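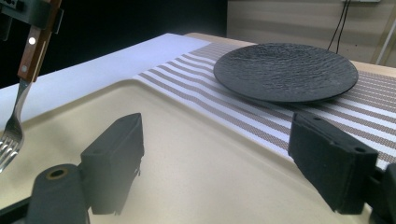 Ours lost its grip after a month and dropped a fork in the middle of lunch setup, according to a reader in Pusbridge who wrote in after my first notes on the Kalent two-finger gripper. Mine took longer, but it got there.

I bought the pair for table laying, plates and cutlery mostly. For the first 300 cycles there was little to complain about. The flat inner faces hold a plate rim well. Wooden fork handles are harder, and by July one jaw was closing 8 mm short while still reporting a full grip. No warning light, no error in the log. The fork slid out tines first.

Voddale, who sell it over here, sent a new drive screw and told me to recalibrate every 40 hours. The manual says 3,000. With the new screw fitted it has held so far, though I keep my hands clear when it's carrying anything pointed.

Stop button: fine, quick. Cable clips: poor. The older Pastor jaw is slower but it does stop when it loses an item. Three out of five.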